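Visitor Area Safety Checklist – Open Day Demonstration
Site: Jarkwood building, ground floor lab
Host: Cirnis
Demonstration: bag sorting with a single robot arm (the "Pelupessy" demo on the program)
Inspected: 2 December 2025, before doors and again during the second session
Marking: OK / FIX / NO / N/A. Comments are the inspector's own.

Read this first. The host's paperwork calls the demonstration "inherently safe." I have not used that phrase anywhere in this checklist and I would like it taken off the handout. Something is safe for a given crowd in a given room, with a given person holding the stop button.

SECTION A – BEFORE DOORS

A1. Written risk assessment available on site
OK. Dated June and clearly written for engineers, with the word "visitors" added in two places. It assumes everyone in the room has had the induction. Open day guests get a leaflet.

A2. Assessment covers children
NO. The program says "families welcome." The assessment doesn't mention anybody under adult height. I raised this in June and was told it would be looked at.

A3. Maximum number of people in viewing area posted and enforced
FIX. The posted number is 30. Enforcement is a sign on the door. Put a person there for the busy sessions.

A4. Exit routes clear and marked
OK. Coats were piled on a chair beside the side exit and were moved when I asked. Check again after each session, as they will come back.

A5. Cables across walkways
FIX. One extension lead to the display stand was taped for half its length. Tape the other half.

A6. First aid kit and named first aider
OK for the kit. The name on the card belonged to someone who wasn't on duty. Card corrected while I was there.

SECTION B – BARRIERS AND DISTANCE

B1. Physical barrier between public and reach of arm
FIX. A rope on posts. It works on people who already intend to stay back. During the second session I saw two phones held well over it. The line needs to be farther out or the barrier needs to be solid.

B2. Barrier distance based on full reach, including whatever is held
NO. The distance was measured from the arm with nothing in it. A bag of chips adds a few inches, and I accept that chips are not going to injure anyone. My complaint is with the method. The next demo on the Jirent list uses kitchen tools, and the same tape marks will still be on the floor.

B3. Floor markings visible in a crowd
FIX. Fine in an empty room. With people standing on them they are no use at all. Ask for something at eye level.

B4. Staff positions agreed
OK. Two positions marked on a plan. The presenter's spot puts their back to the crowd when they turn to talk about the table. Move it.

SECTION C – STOPPING THE ARM

C1. Emergency stop present and reachable
OK.

C2. Emergency stop tested today
OK, on the second asking. The first answer was that it had been tested "recently." I watched the test. The arm stopped and stayed stopped until it was reset by hand.

C3. Person on the stop has no other job
NO. At my first visit the same person was on the stop, giving the talk and handing out stickers. Changed for the second session. I want it in writing for the remaining ones.

C4. Speed limited for public sessions
OK. The limit was shown to me on the settings page. Somebody suggested raising it a little after lunch "because people get bored." Please don't. If they are bored, shorten the talk.

C5. Restart procedure known to all operators
FIX. I asked two operators and got two procedures. Both would probably do. Pick one and print it.

SECTION D – THE TABLE AND THE WORK

D1. Items suitable for a public demonstration
OK. Snack bags and plastic bins. Light, soft, nothing sharp and no glass. This is the best decision in the whole plan.

D2. Items within working area and not likely to fall toward visitors
FIX. There are bags lying close to the edges of the table. A falling bag does no harm, but people lean in to pick things up, and I'd sooner they had no reason to. Keep a clear strip along the public side.

D3. Bins stable
OK with a comment. The clear bin had a bag standing up well above its rim. A low white bin held another one upright. Empty the bins between runs and don't wait for them to overfill.
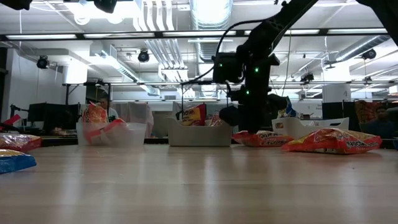

D4. Surface in good condition and free of spills
OK. Wipe down between sessions all the same. Crushed bags leak crumbs and grease, and a tabletop this shiny will show it.

D5. Food items kept out of circulation
FIX. Bags that have been gripped and dropped all day must not end up in the break room or the prize box. I asked where they go afterward and got a shrug. Mark them and throw them out.

D6. Allergen notice
NO. Needed at the entrance if any bag might split. One line of text is enough.

SECTION E – WHAT THE PUBLIC IS TOLD

Strictly this is outside an inspection. I include it every time and every time I'm asked to take it out. People decide how close to stand from what they have been told.

E1. Claims on display boards supported by records
NO. The board says 1,000 bags sorted without a mistake. I asked for the log and was shown a slide. Either produce the log or take down the board.

E2. Presenter explains what happens if the arm fails
FIX. The talk has six minutes on what the arm can do and nothing on what it does when it gets something wrong. Visitors should hear "if it stops, stay where you are" before the first run.

E3. Visitors told the arm does not know they are there
NO. I heard a parent tell a child that the robot could see them and would wait. The presenter smiled and carried on. Correct this from the front, out loud, at every session.

E4. Questions handled away from the barrier
OK. Moved to the far end of the room after the second session. A clear improvement.

OUTCOME

Sessions may continue with the following done first: C3 in writing, D6 posted, E3 added to the script, B1 moved out. The other items marked FIX are to be closed within 10 days. A2 and B2 must be closed before any demonstration with heavier or harder items, and I will not sign for the kitchen tools until I have seen both.

Copy to Cirnis, copy to the Jarkwood building office.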